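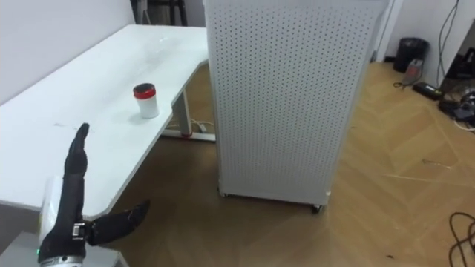 Grakbridge Manipulation Group | staff and student blogs

Print this page | E-mail this to a friend

Budget week, again

Quick one between meetings. The equipment request goes in on Thursday and I have been told, twice, that a spreadsheet with "hands etc." in the first column will not do this time. So I'm writing it out in longhand first, to see if it makes sense to anyone outside my own head. Comments welcome before then. After then, keep them.

Start with the hand, as everybody does. Money goes to the hand first and then to the arm behind it and whatever is left over is supposed to cover the rest of life. Last year that left us so short by spring that Mulugeta bought cable ties out of his own pocket, and was still waiting for the money in April. Not doing that again.

So. Gloves. The black fabric ones, with the little buckle at the wrist. They are a consumable and I want them on a consumables line, not buried under "robot, misc". Jussara reckons we get through them faster when we do jars and lids, because the fingertips take all the rubbing. I beleive her, she is the one who changes them. I've put down 20 pairs for the year. Lino says that's mean. Lino can write his own budget.

Fingers. Dokix will sell us singles now, which they wouldn't before, you had to take the whole hand back to them and wait. Much better. Have asked for a price on spares, thumb seperately, as the thumb is the one that goes. If the quote comes back silly we do without and cross our, well, fingers.

Test objects. Pots, jars, screw lids, anything with a cap. Cheap stuff. 200 for the lot, and that includes replacing whatever gets dropped. Please stop bringing in things from home and then wanting them back. I can't put a value on somebody's vitamin pot in the asset list and I'm not going to try.

Now the arm. Service contract is up. Two choices: renew with Tilahun for the same cover as before, or go to pay-as-you-go and hope. I did the sums on the bus. Pay-as-you-go wins if nothing breaks, loses if one joint goes, loses badly if two do. We have never had a year with nothing. Renew. Akosua agrees and she hates contracts, so that's that settled.

Power. This is the bit I'd like the finance people to read, if they read any of it. We run everything off strips on the floor, with cable looping about the place, and every new bit of kit brings its own brick with it. Proper wall trunking and more sockets is a building cost and not an equipment cost, or so I'm told by equipment. Building says the opposite. I have put it in both forms. Somebody can cross one out.

Chairs no. Second monitor no, ask again in the autumn.
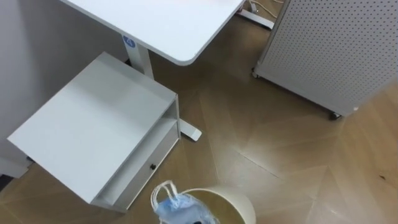 Furniture is where I always come unstuck, as it looks like a luxury on paper and it's the one thing we use all day long. Every job needs a surface at the right height, and it needs a clear way round it. The pegboard cabinet is the best thing we've bought, mainly for its castors: you can shift it when the layout changes, and the layout changes all the time. The little white unit with the knob on the drawer is handy but small. One drawer and an open shelf doesn't go far when five people all think it's theirs. So I am asking for one more pegboard cabinet, same sort, on wheels, from Pollisier if they still do them, and I'm NOT asking for a new desk. Desk is fine.

Was going to ask for floor matting too. Amanuel pointed out that castors and matting don't get on, and that we like being able to roll things about. Fair. Matting is off. I did measure up for it though, wasted a whole lunch hour, so if anyone else wants the numbers I have them on the back of an envelope.

What I nearly forgot: delivery. Last time we ordered a big item it came on a pallet and sat downstairs for 17 days as no one had paid for it to be brought up. Extra line, "delivery to room", on everything bigger than a shoebox. Doesn't matter if it looks fussy.

Also insurance while it's in transit. Also VAT, which I left off completely the first year and had a horrible afternoon.

Order of cutting, if they make us cut:

The second cabinet goes first (sorry). Then the spare fingers, down to just a thumb. Then half the gloves. The service contract does not go. If someone upstairs wants to cut the service contract they can come down and explain to the arm.

I've left a bit for contingency but called it "fixings and small parts", since contingency gets struck out every single time and fixings never does. If you are from finance, hello, they really are fixings.

Still waiting on: Dokix quote, the Tilahun renewal letter, a yes or no from building about sockets, and Lino's list, which he promised me by four o'clock and it is now well gone five. Will put the final version up once it's in. Right, meeting.

Contact the group | Copyright Grakbridge Manipulation Group | Back to top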